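Chapter 7
Buoyancy and Floating Bodies

7.1 Introduction

A body placed in a fluid at rest experiences pressure over every part of its wetted surface. Because pressure increases with depth, the upward force on the lower surfaces exceeds the downward force on the upper surfaces. The resultant is called the buoyant force, or upthrust. Its magnitude equals the weight of the fluid displaced, a result known as Archimedes' principle.

This chapter treats incompressible fluids only. Readers should be familiar with hydrostatic pressure (Chapter 6) and with the centroid of a plane area. Surface tension is neglected throughout, although it is not always negligible for bodies a few millimetres across.

7.2 The condition for floating

Consider a solid of mass m and total volume V, released in a fluid of density ρ. Fully submerged, it is acted on by its weight, mg, and by the buoyant force, ρgV. If mg is less than ρgV the body rises until part of it emerges. Equilibrium is reached when

mg = ρgVs

where Vs is the submerged volume. For a homogeneous body the submerged fraction Vs/V is the ratio of the density of the body to that of the fluid. A block of density 900 kg/m³ in fresh water therefore floats with nine-tenths of its volume below the surface. Hollow bodies are treated in the same way, using the mean density – total mass divided by the volume enclosed by the outer surface. 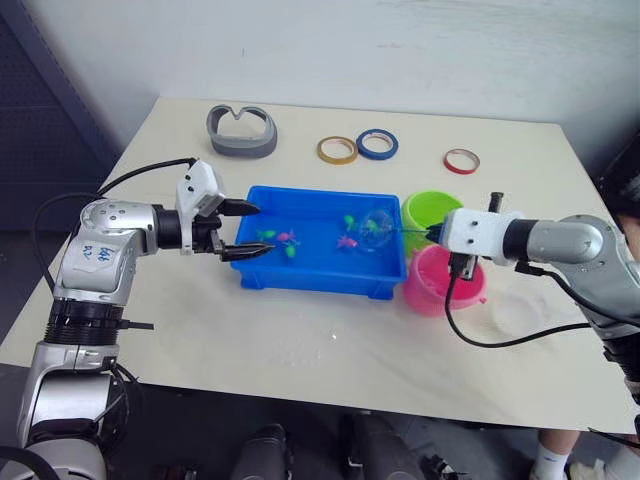

Figure 7.1 Toy fish floating in a tray of water.

The shape of the container does not enter the equilibrium condition. A barge in a narrow lock displaces the same weight of water as it does in open harbour, provided it does not touch the walls or floor. The depth of water in the lock does change, and this must be allowed for when clearance under the keel is calculated.
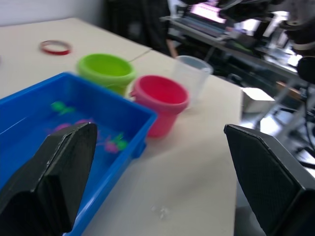

Draught also depends on fluid density. A vessel passing from the Clamenance estuary into the sea at Flisgate rises slightly, as sea water is denser than fresh water by roughly 2.5 per cent. The centre of buoyancy, defined as the centroid of the displaced volume, generally shifts as well. Its position relative to the centre of gravity governs stability and is taken up in Section 7.4.

16 comments
18 shares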